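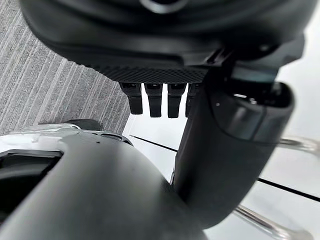 Review of the Situm multi-finger hand, following a fault during extended use at the Granville site

The Situm hand was placed on trial at Granville in March for light pick-and-place work at floor and table height. This review covers its general performance and the grip fault that ended the trial early. The unit was supplied with its wrist camera and standard controller, and no changes were made to either. Seen from the wrist camera, the four black fingertip tabs sit side by side with narrow gaps between them, below a band with a fine crosshatch texture, while the thick cylindrical segment comes down from its bracket on the right and partly hides the fourth tab. Operators should be aware of this blind area, as the fault described below was harder to recognize on account of it.

Fault

The trial had reached 3,684 grip cycles when the hand failed to release on command. The controller reported all fingers open. The fourth finger had in fact remained closed on the test block, and the arm began its return path with the block still held. The operator pressed the stop button and the arm halted as designed. There was no injury and no damage to the room. The block had to be removed by hand after the power was disconnected.

The same fault was produced 2 more times over the following 16 hours of supervised running, in each case after a long hold at high grip force. The site's technical staff traced it to the position sensor in the fourth finger, which kept sending its last open reading when its cable was pulled tight at full wrist rotation. The controller accepts that reading without checking it against motor current.

Supplier response

Tanner, the distributor, acknowledged the report within 14 days and sent a longer cable and a new clip. The part was fitted without difficulty. The release fault has not returned, but the controller software is unchanged, and a failed sensor of another kind could lead to the same false report. Tanner has given no date for a correction.

Other findings

Grip strength was good on boxes and blocks and fair on soft items. The hand ran quietly. The manual is clear on mounting and weak on fault codes, several of which are listed without any recommended action. The Dotetico hand used previously at the site is slower and heavier, but it stops the arm when finger position and motor current disagree.

Rating

Three out of five. Suitable for supervised use with the revised cable fitted. Not recommended for unattended operation on the present software. Sites that already own the unit should limit wrist rotation until the cable has been replaced, and should confirm release by direct view before the arm is allowed to move.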